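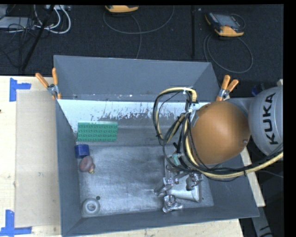 Week 2: Deductibles and what they do to a premium

Okay, picking up where we stopped on Thursday. I promised we'd do the Nisterura renters policy with real arithmetic, so get your calculators out (phones are fine, I don't mind!).

The annual premium is $1,882 with no deductible. Add a $1,000 deductible and it drops 15 percent, so you save $282.30 a year. Is that a good trade? Divide 1,000 by 282.30 and you get a bit over three and a half years. Go longer than that without a claim and you come out ahead – but could you find $1,000 tomorrow if the kitchen flooded? That second part matters more than students like to admit, me included when I was one.

Terms to know: premium, deductible, limit, exclusion.

For next time, read the Higuchi chapter on small claims and redo my sum with a 10 percent discount. Renji Onishi has the spare copies.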